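# About Laitinen Occupational Vision

Laitinen Occupational Vision provides eye examinations, workplace vision screening and protective eyewear advice to employers and their staff. The practice was formed when two smaller clinics, Hivitz and Zido, joined under one name, and it now operates from 3 locations, with its main office in Lelden.

Our clinical team carried out 1,874 screenings last year. Each screening covers near and distance vision, color perception and field of view. Employees whose results fall outside the expected range are referred for a full examination, normally within seven working days.
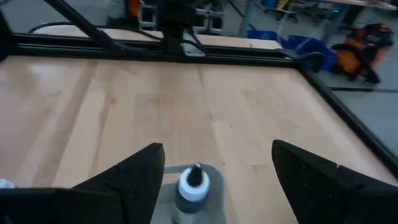 Results are confidential. Employers receive a statement of fitness for the task in question - no clinical details are released without the written consent of the employee. Records are held securely and may be requested by the patient at any time.

The practice also advises on safety glasses, screen work and lighting levels, and provides written guidance for sites where dust, chemicals or bright light sources are present. Prescription safety lenses can be ordered through any of our offices.

New employer accounts are accepted throughout the year, with the exception of March, when annual reviews take place. Appointments are available from 7 a.m.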